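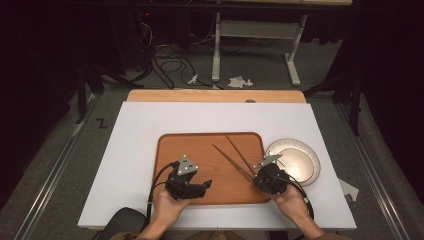
Slide 5. Wooden tray, scalloped plate, chopsticks on a white board.

Speaker notes – "Small trays, shared tables", Ximena Gaete, Sep 8, 2021

Open on the tray. Raised rim, rounded corners, grain running horizontally. Point out that the plate overlaps the tray's right edge. Ask the room who would serve it like that. Wait for hands.

Main point: the rim decides the layout. A plate that sits across a rim is tilted or perched, and sauce finds the low side. Either the plate goes fully inside or it goes fully on the table. At Montecinos we tried both in June, with trays 400 mm long. Plate inside left too little room for a bowl. Plate outside worked, provided the table was deep enough.

Chopsticks. Thin wooden pair, tips close together, held on the diagonal over the tray. For service they go parallel to the near edge, tips left for a right-handed guest. Mention rests only if asked – Ha-rang Cheon covers them after the break.

Plate. Ridged rim, glossy center. Gloss throws back overhead light, so check from the guest's seat before the lamps are fixed. Ridges hold dried sauce. Soft brush, then rinse.

Board. White shows crumbs and stains early. Good for training, tiring for a full evening. Bustbridge switched to gray after 6 weeks.

Cost, if there is time: the first order was 900 trays. Finish was oil, renewed by hand. No soaking, no dishwasher.

Skip the Rarko comparison if running late. Go straight to slide 6, stacking and storage. Handout is by the door.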